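Giving up the second cup

I stopped drinking coffee after noon in March. I had been sleeping badly since the move to Grunonstead, and I blamed the street, then the mattress, then the neighbor's dog. Ecaterina Husar, who sits across from me at work, asked how much coffee I drank. I said two cups. She had seen me drink four before lunch.

So I set a rule. Two cups, both finished by noon, and nothing but water or mint tea after that. The first week was bad. I had a headache by three every afternoon and I was short with people on the phone. On Tuesday I went to bed at 8:30 and slept straight through, which I hadn't done in months.

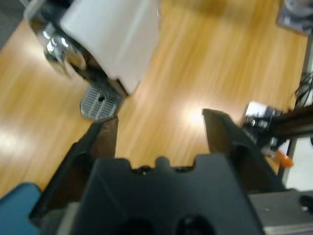

The second week was easier, mostly because I started walking at the time I used to have my afternoon cup. There's a loop behind the office that goes past the Keskin bakery and back along the canal. It takes me long enough that the urge is gone when I sit down again.

I tried decaf too. A bag of the Dusevby decaf cost me 395 and tasted like wet cardboard, so I gave the rest to Shuzhen Xie downstairs — she puts it in cakes and says it works fine there.

I still wake up some nights. The dog is still loud. But I fall asleep faster, and I don't need the alarm most mornings. I'm keeping the rule through the summer, except on trips to see my parents, where saying no to coffee after dinner would start a discussion.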